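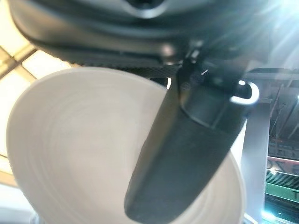

Chapter 5
Work Without Wages: The Economy of the Household

In the previous chapter we looked at how wages are agreed between an employer and a worker. We assumed, as most introductory books do, that work is something a person sells. In the present chapter we leave this assumption and turn to the work that is done at home, for the members of the home, and for which no money changes hands.

After studying this chapter, you should be able to explain the difference between household production and leisure, to apply the third-person test to an activity, to describe two ways of giving a money value to unpaid work, and to discuss why a time diary gives other results than a simple question.

5.1 An old problem with a simple beginning

Let us suppose that a widower in the town of Grostwood pays a woman to cook and clean for him. Her wage is counted in the national income. Later the two of them marry, and she continues to cook and clean as before, but now without a wage. The national income has become smaller. The same floors are clean and the same soup is on the table, and still the statistics tell us that the country is a little poorer.

Students often find this story amusing, and it has been told to many generations of them. It should also make us uncomfortable. If a measure can fall when nothing real has changed, then we must ask what it is measuring and what it leaves outside. The opposite movement is also possible. When a parent takes a job and the family begins to buy prepared meals, the national income rises twice: once by the new wage and once by the price of the meals. The cooking which the parent did before is nowhere subtracted, as it was never included.
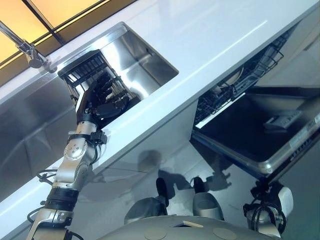

We need, therefore, a rule to decide which activities at home are work. Enjoyment is not a good rule. Some people like to iron, and many people dislike their hobbies on certain days. The rule used in this book is the third-person test. We ask if it would be possible to pay another person to do the activity and still receive the benefit. Somebody else can wash your dishes, and your dishes will be clean. Somebody else cannot sleep in your place, or watch a film in your place. Washing dishes is then household production, while sleeping and watching films are not.

The test does not solve every case. Reading a story to a child passes it, if we think only of the child who hears the story. But the parent may also read for the pleasure of being together, and this part cannot be handed over. We will come back to such mixed activities in section 5.4.

5.2 What people say and what people write down

A well-known difficulty is that people do not remember small tasks. Noeline Lowther met it in her study of the Gedolard district, where she visited 159 households and asked one adult in each of them how many hours of housework they had done in the past week. In a second round, 79 of the same adults agreed to keep a diary. They wrote in it every ten minutes what they were doing, and also what else they were doing at the same time.

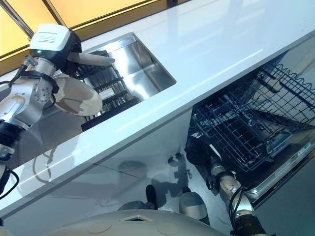 The second column of the diary was the one that changed the results. Many respondents had forgotten to mention the work that they did beside another activity, such as watching a pot while helping with homework, or folding shirts in front of the television. One respondent, a night baker at the firm Drekico, had answered six hours in the interview. His diary showed more than double. When Lowther discussed it with him, he explained that he had never thought of shopping for his mother in the village of Sheehan as housework, for the reason that it was not his house.

From his answer we can see that the word "housework" already carries an opinion about what belongs to it. A careful questionnaire avoids the word and names the separate tasks.

Before you continue

Write down everything you did yesterday between waking up and noon. Mark each activity that passes the third-person test. Keep your list, as you will need it for the calculation in section 5.3.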